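Why does a fleece blanket keep you warm?

I used to think my blanket made heat, like a tiny heater. Nope! The heat comes from you. Your body is warm all day and all night, and the blanket just stops that warmth from drifting off into the room. 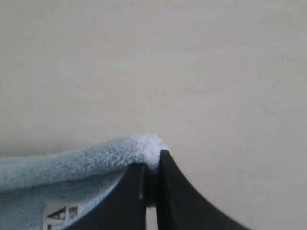
Blue fleece, folded over. Look how fuzzy it is!

All that fuzz traps air in tiny pockets, and air that stays still is really slow at letting heat through. Birds do the same trick - they puff up their feathers when it's cold.

Try it tonight. Put your hand under a blanket and count to 40. Feels warmer, right? That's your own heat, staying put.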